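December, evening

I am tired, but I want to write this before I forget, because I promised to myself to keep the diary also on working days.

This morning Dagmar gave me the cleaning of the spray things. We had a delivery from Haltetti, 200 pieces, and the boxes had become dusty in the back. Every piece must be wiped and put in order by colour. I thought it would be a boring job. It was a little boring, but I liked it more than the till, where I must speak fast and the customers say "how ya going" and I still answer too long.

I wore my black gloves the whole day, the fuzzy ones from my aunt. Dagmar laughed and said I will cook in them, it is summer here. But my hands are always cold under the air conditioning, and my colleague Kanyarat says the same about her feet. The green ones are my favourite. It is a very loud green, like a lime cordial, with the orange tip. At home in the cupboard I would find it ugly, but in the hand it is cheerful.

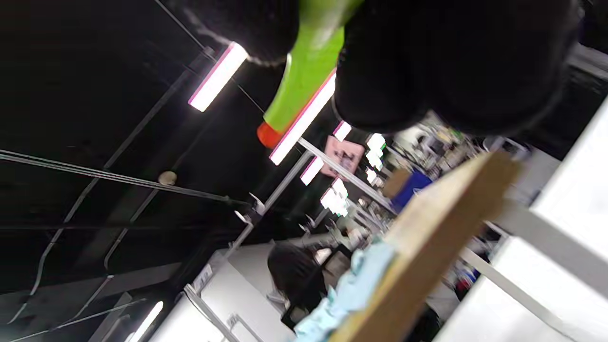

After lunch

I ate my sandwich with Kanyarat on the loading dock. She is learning for her driving test and asked me the rules of the roundabout. I knew 6 answers from 11, so I should not drive either. She told me that in the Warau shop the ceiling is white and everybody has a headache by three o'clock. I think I prefer our black one with all the cables. When I look up for resting my neck, the long lights seem to go away from me like lamps on a road at night.

In the afternoon we finished the green and started the blue. Two boxes were the wrong model, so Dagmar rang Sipos and was on hold for a very long time. She put the phone on speaker beside the rubbish bin and we all listened to the piano.

I must buy milk and wash the gloves, by hand, in cool water. Tomorrow I start at seven.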